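# Clearing Out a Shallow Desk Drawer

I put this off for most of November, and then one Monday I couldn't find hand cream in a drawer barely deeper than my palm, so I finally gave in and did it properly.
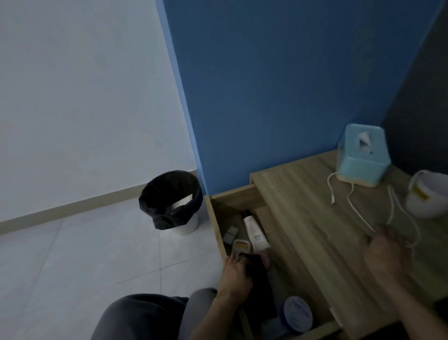

A shallow drawer is a funny thing, because it never looks like it holds much, and yet you can keep feeding it for years! So pour yourself something nice to drink and set aside an evening.

## What to do

1. **Pull the drawer open as far as it will comfortably go.** If yours lifts out, lovely, but mine doesn't and I managed fine.
2. **Bring a trash can over.** Put a fresh bag in it first.
3. **Take out the little things one at a time.** Tubes, tins, plugs, pouches, whatever you have. Open the pouches too (I once found 7 buttons and a Jutlow bus token in one).
4. **Deal with cables as you meet them.** Match each one to the thing it charges, then coil it loosely and fasten it with a twist tie. Please don't wrap it tight around your fingers, which is hard on the ends.
5. **Wipe the drawer** with a barely damp cloth, and leave it open for an hour.
6. **Put back only what you reach for in a normal week.** Flat, round containers go near the front, tubes lie down along the back, and anything soft fills the middle.

Tissues can stay up on top of the desk, where you can grab one without opening anything.

If your things still slide about, a drawer liner helps a great deal. I cut mine from a leftover roll of Planura shelf paper, and there's enough left for the bathroom cabinet, so I suppose that's next Monday taken care of.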